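Surachet Thongsuk has run the linen room at the Plitov guesthouse in Tellevville for 6 years. The room handles 1,064 towels in a normal week, and all of them are folded to one pattern.

"Terry is the difficult one," he says. "The loops catch on each other. If you drag a towel across a bare tabletop it skids, and then the corners don't match."

His answer was to cover the folding surface with felt. Felt grips the underside of the cloth and holds it in place while the near edge is lifted. He tried a cotton sheet first and gave it up in March. 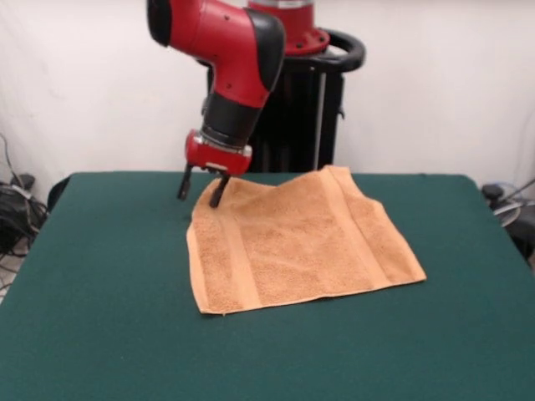
Peach-orange terry towel on the dark green felt.

The fold starts at a corner. Thongsuk wants the edge pinched close to the hem, lifted clear and laid down without pulling. A towel 70 centimeters wide is folded lengthwise into thirds, then in half, then in half again.

"People press too early," he says. "Lay it first, check the edge, then press. Otherwise you set the crease in the wrong place."

Kittipong Rojanasak, who buys for the guesthouse, orders by weight. The current bath towels weigh 695 grams each. Heavier cloth folds into a stack that leans, he says, and the shelves were built for the lighter one.

"I would go thinner," Rojanasak says. "Surachet would not. We have discussed it."

The felt is brushed at the end of each shift to clear the lint.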